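Blog > Opinion > Robots and Learning

Leave the mess on the table

I've been having the same argument with Everett Blackwood since February, and I've decided to have it in public because I think I'm right (he's welcome to write his own column). It goes like this. Everett wants the table cleared before anybody records an example for the robot. Cables off, phones in pockets, people well back. I want the table left more or less as it was when we walked in.

We're a small group. We collect demonstrations, which means a person guides the robot through a job while everything gets recorded, and later a learning system chews through the lot and tries to come up with the job itself. Ours is a sorting task: small cards and blocks, a wooden organizer with a grid of little compartments, put the thing in the slot. A four-year-old would be bored of it by morning tea. We have 2,877 examples so far, and I was there for far too many of them.

The first 400 were Everett's kind. Bare table, one object, same lighting, same starting pose, and Keerthana Nair on the controls because she has the steadiest hands of any of us. They're gorgeous to watch! Smooth reach, tidy close of the fingers, done. We trained on those and felt very pleased with ourselves, and then Mortimer Holloway left a charger beside the organizer over lunch and the arm went for the charger. We moved it and the arm behaved. We put it back and off it went again, like a dog with a favourite sock.

Now, Everett's answer to this is a fair one and I don't want to skip past it. He says you teach the clean version first, get that solid, and add the clutter afterwards in measured doses, so that when something breaks you know which dose broke it. I'd take that seriously in a bigger lab with more people and more months. What I've seen, though, is that "afterwards" keeps sliding. The clean examples are quicker to record and they look better when visitors come through, so those are the ones that get made, and the messy ones wait for a quiet week.

There's also the question of who tidies. When we stage clutter on purpose we're terrible at it. We set out three objects, nicely spaced, all facing forward, as if we were dressing a shop window. Real clutter has a cord lying across another cord and a phone face down at an angle and somebody's hand leaning on the table while they fiddle with a tablet.

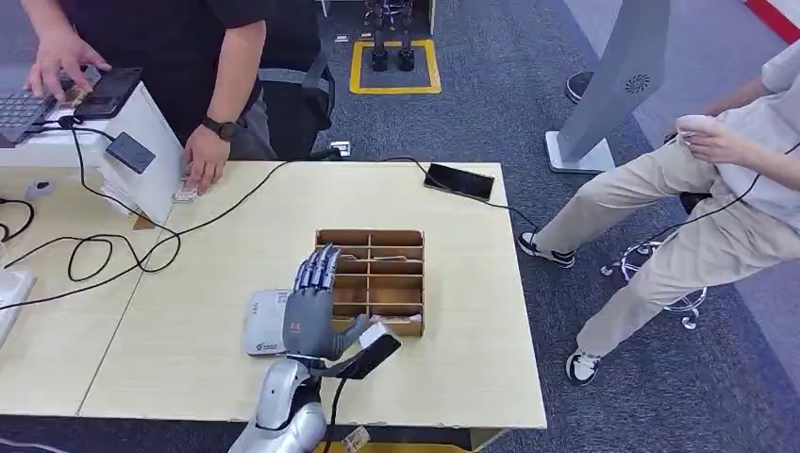

The hand at the sorting organizer, cables and phone left where they were.

I'd keep every example recorded at a table like that one. Look at how much there is for a learning system to sort out: a white card lying in one of the cells, another flat on the tabletop, black cable looping all over the left side, a person working at the far end. If it only ever meets a card on a bare surface, how's it meant to learn that the cable doesn't matter?

Marisol Begay reckons the bigger problem is that we throw out fumbles, and she may have a better point than either of us. Of the last batch, 21 got binned for being ugly. I went back through them and most were fine, just slow — a missed grab, a pause, a second go. I'd want a robot to know about second goes. We've put those back in, labelled as what they are, and Everett has agreed to a month of recording at the table as we find it. He's still coiling up the cables when he thinks I've gone for coffee.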